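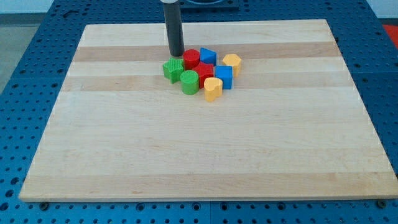

Week two with the Steltden tabletop arm and I am completely hooked. We've been feeding it the shape block set, two of each colour, all bunched up in a pile. Exactly the kind of mess I wanted to try it on!

You give it a target in everyday words and the Prenis software works out the push. One plain rod, no fingers. I thought I'd hate that — I love it.

Bolt-down took me 15 minutes and calibration took 2 tries (my fault, I skipped a page). The kit is $659 without the table, so budget for that too.

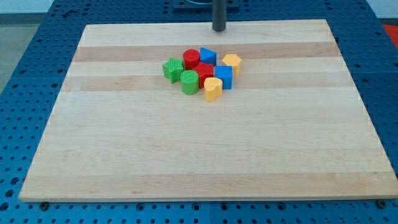

Mukoditz wants to know if it copes with shapes that touch each other, as the Surdu kit never did for them.

Mixed so far! Yellow heart, great. Anything in the middle of the bunch, it fusses a bit. I'm logging 200 pushes before I give it a score — more in June.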